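Contents Chapters Glossary Index
Textbook > Everyday Objects > Chapter 2

Chapter 2: Round Things, Long Things

Pick up whatever is nearest to you and notice how your fingers settle round it. Isn't that marvellous? Every shape asks for its own kind of hold – and this chapter looks at two of them.

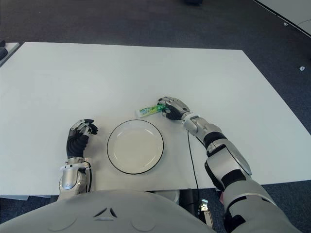 Fig. 2.1 A plate with a thin rim and a small tube of toothpaste.

Wanda Boateng begins her lessons with a plate and a tube, and so shall we! Draw both from the side, then mark where your thumb would go. Keep your drawings for the activity on page 175.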